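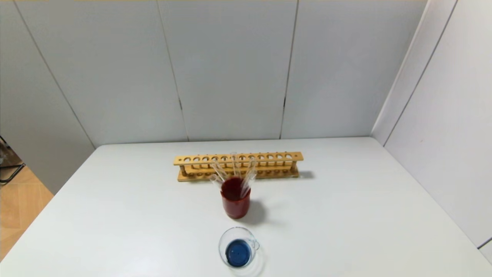
Setting up the color mixing station is the part of the Ambrosio home lab kit I get the most mail about, so I've rewritten this whole section. Please clear your table completely before you start, and I do mean the coffee mug too! I like a white tabletop for this because the colors show up so much better. Put the wooden rack toward the back, long side facing you, and leave all twelve holes in the top bar empty to begin with. The tubes can wait in the red container in front of it, and the cup of blue goes nearer to you, where you can grab it by the loop handle without reaching over anything.

Section 3: Getting the table ready

1. Wipe the table and dry it. Water spots under the rack make it slide around, and I learned that one with a full row of tubes.

2. Set the rack down so the flat base sits level. Press on one end, then the other. If it rocks, turn it end for end and try again before you go hunting for something to wedge under it.

3. Check every tube for chips. Run your eye around the rim, not your finger. Anything chipped goes out, wrapped in newspaper.

4. Mix your red in a pitcher with food coloring and tap water, then pour it into the red container. Fill it only partway, as the tubes will push the level up when they go in.

5. Lower the tubes in one at a time, open end up. They'll lean every which way and that's fine.

6. Mix the blue in the small glass cup. You need much less of this one – a shallow layer in the bottom is plenty.

Caution: Food coloring is harmless, but it stains like crazy. Keep it off grout, unfinished wood and anybody's good shirt. And please don't drink from the lab cups afterward, even if you've only ever had colored water in them. Keep lab glass and kitchen glass apart for good.

Section 4: Filling the rack

1. Take one tube from the container, let it drip for a few seconds, and wipe the outside with a paper towel.

2. Stand it in a hole near one end of the rack. Make sure the bottom has found the matching hole in the base, or it'll sit crooked and tip when you let go.

3. Leave just a little color in the bottom of that first tube. It gives you something to compare the later ones with, and a small amount is so much easier to adjust than a full tube.

4. Keep a clear petri dish near the front edge of the table for drips and tests. Two drops of color side by side in a dish will tell you more than squinting at the cup ever will.
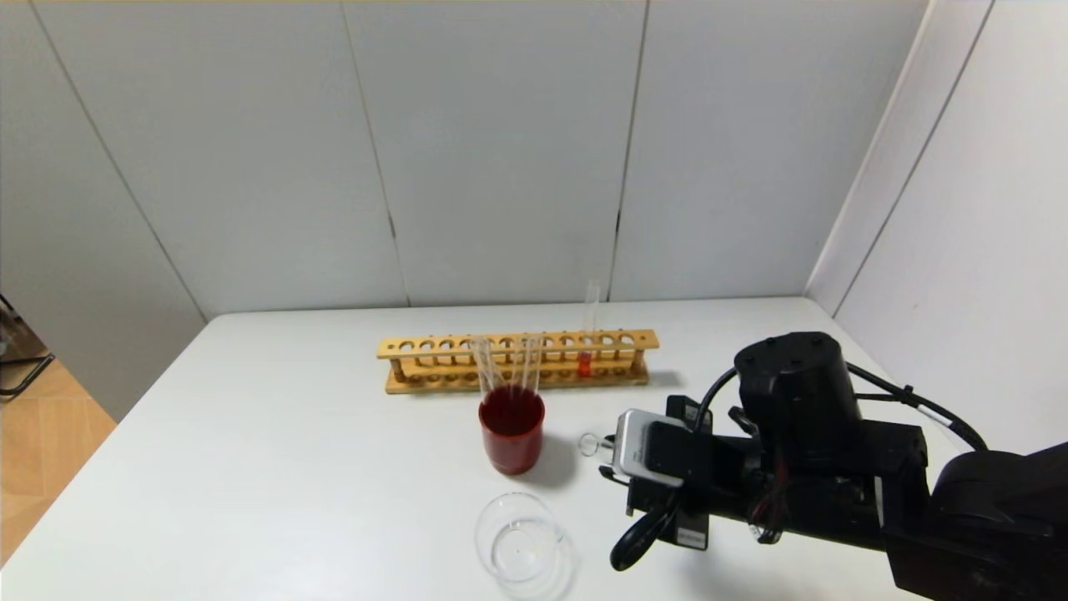 Zorica Radulović wrote to me that she fills her rack from the far end and works back toward her writing hand, so her sleeve never crosses a tube she's already done. I tried it and I'm converted! If you're right-handed, that means starting on the left. My own habit had always been the other way around, and I've knocked over enough tubes to admit she has a point.

5. Add the next tubes the same way, skipping a hole between each. Crowded tubes clink, and small hands need the room.

6. Lay any spare tube well back from the edge and keep checking on it. Round glass rolls – a folded dish towel beside it will stop that.

Note: If your red looks almost black in the container, don't add water yet. Deep liquid always looks darker. Put a little in a tube, hold it up against something white, and then decide.

When you're done for the day, empty the tubes into the sink, rinse them right away and stand them upside down on a towel. Dried color is a pain to get out of the bottom of a narrow tube, and the brush in the kit only goes so far. The rack just wants a damp cloth. Don't soak it. Section 5 covers cleaning old stains.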